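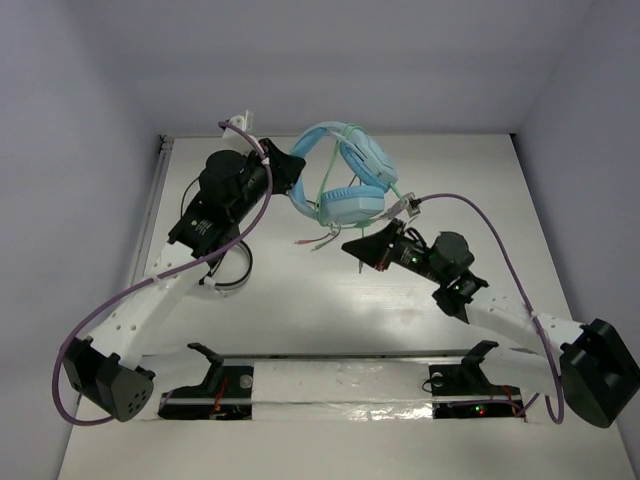

Blažena Zelenák put the objection early: a success rate means little if the reset between trials is done by hand and the object always lands in the same pose. Most of the September visit to the Skutberg lab dealt with that point.

The group works on two-arm handling of objects with attached cable. Its method, Lemis, learns from teleoperated demonstrations and predicts a short sequence of joint targets for both arms together. The training set for the headphone task holds 582 demonstrations. The earlier baseline, Havlíček, used 500 and ran one policy per arm.

Evaluation covered 141 start poses, none of them repeated from training. Lemis completed 19 more than the baseline. Most remaining failures were blamed on the cable: a loop over the headband changes how the earcups fold, and the policy has no term for it. 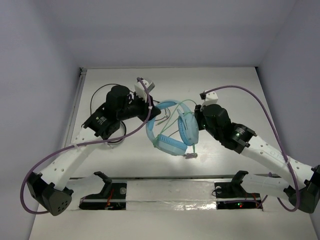
Skutberg lab, headphone task: two arms, light blue headset with thin green cable.

Resets are still manual. The start pose is now drawn from a list before each trial, and the operator matches it against an overlay on a monitor. Zelenák accepted this for pose but asked how cable layout was controlled. It is not. A second site, Kullotwood, will repeat the test with its own operators, and the pose list will be released with the code.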